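WEEK 7 NOTES: Women, work and the vote, then the long gap after
R. Awad, updated 2018-06-09

Rough notes, read with the Ignacio chapter. Will tidy before the exam.

Where we got to last week

Suffrage groups mostly town based, mostly women with some schooling. Newspapers and magazines first, street later. Petition to the Belum council had 476 signatures, and you'll remember the argument over whether marks counted as signatures. Clerk said no. So the women who couldn't write got left off the official number, and the official number is what ends up in the older books.

Keep that in mind for the essay. Who gets counted, who does the counting.

1. Legal equality on paper

Vote granted. Divorce law loosened a bit. Married women could keep wages, but a husband could still object to her taking a job in the first place. Yap calls this "the locked gate with the nice sign on it". Good line, don't overuse it, I had eleven essays quote it last year.

Key terms:
head of household clause
consent to employment
guardianship (of kids, not the same thing as custody, please check the glossary)

The clause stayed in force long after everybody assumed it had gone. Dimaculangan found employers in Plellton still asking for the husband's letter years after the vote. No one had told them to stop and no inspector asked.

2. The labour side

Textile strike in December. Started over fines for talking, grew into pay and then into safe travel home after the late shift. 2,000 out at the peak. Union leadership was all men and settled the pay part in 3 days, left the travel part off the table. The women's section wrote its own letter. Read it, it's short and quite angry.

Question for tutorial: is this a labour protest or a women's protest? Does the label matter? To who?

Yap says labour. Ignacio says the split itself is the problem. I lean Ignacio but you'll get marks for either if you argue it propely.

3. Shelters and the violence law

Big shift here. Earlier groups wrote about education and the vote, hardly a word about violence at home, at least in print. Letters are a different story (see Oddsson, second half).

Larer house opened with no public funding. In its first year it took in 149 women. Council programme came later and borrowed the intake form almost word for word. No credit given.

Law passed after that. Points to know:
protection orders without a police charge
neighbours and family can report
funding left to local councils, so very uneven
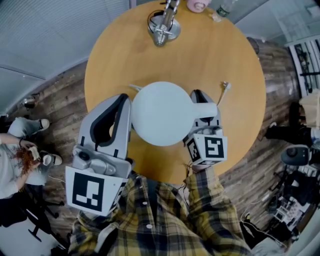

Piecework at home is the bit students skip and it's on the exam. Paid by the item, no contract, no sick pay, not in the labour statistics because the home wasn't a workplace in law. Ignacio's interviews are full of it, collars, buttonholes, whole shirts. Take a plaid flannel one with small white buttons down the front and go through who might have been paid for each step and who wouldn't show up in any record. Try it for the button placket alone. Then look at Győri's table of wages and ask what's missing. Same counting problem as the petition.

4. Backlash

Not one event. Slow. Budgets first, then staff, then wording. "Women's office" becomes "family office", same building, half the work dropped. Speeches about tradition come after the money's already gone, which is why Dimaculangan says to read budgets before speeches.

Reading for next week
Oddsson, letters, second half
Dimaculangan on the Plellton employers, skip the appendix
Strike letter, women's section, bring a copy to tutorial

Essay topics go up after the break. Late slips to me, not the front desk.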